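Grakaria gripper fault

The Grakaria gripper fault was a recurring failure in a two-fingered robot gripper used for handling small household and office objects. It was first recorded in February at the test workshop of Flundel, the company that assembled the arms, and led to the withdrawal of the affected units from shared workspaces. The fault caused the fingers to close again after an object had been released. No serious injury was reported, but the case led to changes in the way the arms were stopped and restarted.

Background

The Grakaria arm was designed for table-top work beside people. It carried a gripper with two opposed fingers and a small camera at the wrist, which was used to find objects and to judge the width of the opening needed. The gripper itself was made by Ghauri, while the control program, known as Vodis, was written by Flundel for its own arms.

Much of the early work with the arm concerned soft or awkward objects. Cloth cases, plastic cups and pens were preferred to metal test blocks, as they were closer to the things the arm would meet in ordinary use. Soft objects also made greater demands on the control program. A cloth case yields under pressure, so that the force felt by the fingers rises slowly and gives a poor sign of whether the grip is firm.

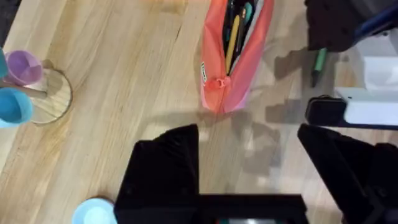 Wrist camera view of the gripper with its fingers apart, below an open pencil case on a wooden table. Plastic cups on a stand are at left.

The fault

The fault appeared when the arm put down a soft object and began to draw back. In normal working the fingers opened, the arm rose, and the gripper waited for its next order. In the faulty case the fingers opened as expected but closed again within 2 seconds, at full force and without any order from the operator.

In most cases the fingers closed on nothing and the event passed without harm. In others they caught the edge of the object that had just been released, lifted it a short way and dropped it. Staff at first took these events for poor placing by the arm, and several were entered in the workshop log as dropped objects. The pattern was recognised only when an operator reached in to straighten a case and had a fingertip pinched. The operator was bruised and returned to work the same day.

Investigation

Flundel stopped work on all its Grakaria arms and carried out a review with Ghauri. The workshop log was read again from the start, and 43 entries were found that matched the fault. Of these, 37 involved cloth or other soft objects. The remainder involved light plastic items.

The cause was traced to the way Vodis dealt with a lost grip. If the force on the fingers fell suddenly while an object was being carried, the program assumed that the object was slipping and ordered the gripper to close. This response was meant to be switched off once an object had been put down. With soft objects, however, the force fell away gradually, and the program sometimes failed to mark the release as complete. The slip response then remained active while the arm was moving away.

The review also found that the stop button on the operator's panel halted the arm but did not remove power from the gripper. A finger that had begun to close would therefore finish its movement after the button was pressed. Ghauri's fitting instructions had called for a separate power cut to the gripper, but this had been left out of the wiring plan used by Flundel.

Corrective measures

A notice dated March 11, 2020 set out the repairs. The slip response was changed so that it ended as soon as an order to open was given, whatever force was measured. The closing force was limited whenever the arm was near the table, and the stop button was rewired to cut power to the gripper as well as the arm.

Operators were told to keep their hands clear until the arm had returned to its rest position. Repaired units were run for 14 days behind a guard before being returned to shared workspaces. Units that had not been rewired could be used only inside a closed guard.

Later use

The fault did not appear again during the guarded trial. Flundel kept the same general design of arm, but later versions of Vodis recorded every movement of the fingers separately from the movement of the arm. Dropped objects were also given their own heading in the workshop log, with a note of the last order sent to the gripper.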